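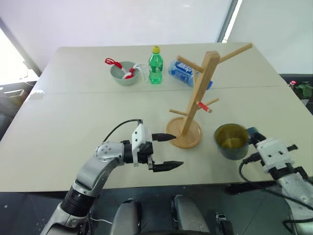 September, a little after seven in the evening

Mug day again. We finished the second block of 50 before lunch and started on the third, and I drove for most of it. Shufen took over when my wrists got tired. The task is the same one as last week: pick up the green mug with the right arm, hang it on the wooden tree, let go, back off. The left arm stays open beside the base and only helps if the tree starts to tip.

Total for the set is 546 episodes as of tonight, counting the ones Wenjie still has to look through. He throws out anything where the operator stops for a long time in the middle. I lost several that way yesterday and I agreed with him on all but one.

The first hour was slow. I kept coming in too low, and a finger would touch the side of the mug before I had it lined up. Nosipho watched over my shoulder and told me to get level with the rim first and then go across. That helped. After that I had a run of good ones and quit looking at the clock.

We are leaving the other stuff on the table now: the bowl, the green soda bottle, the blue package. Hemant wants the background to change between episodes so the policy doesn't learn that a mug only exists on a clean table. Every 5 episodes we move things. I write down the layout each time, which takes longer than the moving does. The bowl has been at the back all day. Tomorrow it should come forward, and I would like to try the bottle on the other side of the tree.

Light is still a problem. By midafternoon the window was so bright that Shufen asked whether we should hang a sheet over it. Hemant said to leave it alone and note the time on each episode. He may be right, but it is hard on the eyes.

Meifang called from Bikberg around three. They tried the checkpoint from our first block on their own table. It reaches the mug most of the time and then has trouble finding the peg. She wants more examples where the operator misses the peg and recovers, so from now on we keep those instead of deleting them. I wish we had known that a week ago. I asked her to send the clips so I can see how it misses, whether it is short or off to one side.

Dropped the mug twice. Once on the table and once on the floor, no chips either time.

Copied everything to the Asari drive before I left. It was slow, so I ate my sandwich there and filled in the log. Still need to fix the labels on the morning block, where I typed the wrong operator name for up to 50 episodes. Shufen starts at eight tomorrow and I'm in at nine.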